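Hegarty laundry moves to heat-recovery rinse line

The central laundry at Hegarty has switched its towel and bed linen work to a new rinse line that takes heat from outgoing wash water and uses it to warm the incoming supply. The line went into full service in October, after a month of running beside the old one.

Waste water from the main wash leaves the drum at 60 degrees. It now passes through a plate exchanger supplied by Clerkov before it reaches the drain, and the mains water on the other side of the plates goes on to a buffer tank that feeds the first rinse. The boiler makes up whatever is still needed. Lint is taken out upstream by 3 rotating screens, which are cleaned at the end of each shift.

During the month of parallel running the new line handled 2758 loads. Gas use per load was lower throughout, although the figures for the first few days were left out of the report while a sticking valve on the buffer tank was replaced.

"The exchanger was the easy part," said Clodagh Horgan, plant engineer. "Most of our time went on the screens. Terry sheds far more lint than flat linen, and the first mesh we fitted was too fine and blinded within the hour."

The detergent dose has not changed. Rinse temperature on coloured towels has been set lower than on whites, and loads are sorted by colour before weighing. Oona Kauppinen, who runs the linen store, has asked wards and guest rooms to keep using the existing bag colours.

The old line will be kept for blankets and curtains until spring. Its 4 drums are then due to be removed, and the floor beneath them resurfaced. Collection times stay as they are — 6.30 am for the east side and 2 pm for the rest of the site.

A second exchanger for the tumble dryer exhaust is being costed. Siobhán Doherty is handling the quotations and expects to have them in hand before the spring works start.
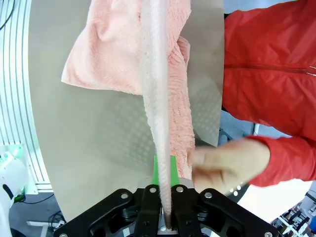
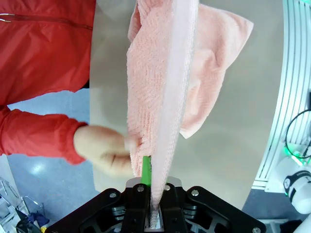
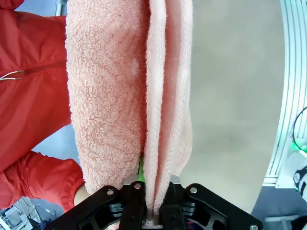

Pink terry towelling

Linen and Laundry Services, Hegarty

Queries about collections or missing items: extension 1137.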